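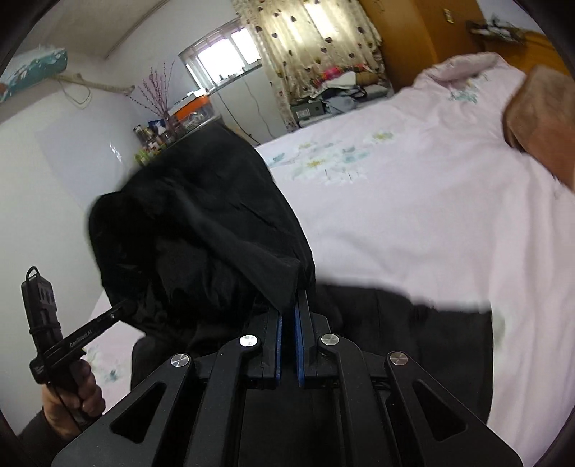 Print this article | E-mail this article

Black on White

Roxana Huamán folds on the bed, always has, and she wants you to try it too! A pale sheet shows up every crease in a black shirt, she says, and every bit of lint as well (keep the roller close).

Her Mikwood apartment has one dresser with 6 drawers, and roughly 200 pieces of clothing pass through it in a year. Black goes first, while the daylight is good. She pinches the cloth at a seam, lifts, lets it hang a second and lays it back down flat. It's a lovely thing to get into the rhythm of, and a big sweater takes her 19 seconds.

Olanrewaju Effiong, her neighbor, swears by rolling. We tried both on a stack of heavy sweatshirts and had a great time arguing about it. The rolled ones are still in his closet.

Print this article | E-mail this article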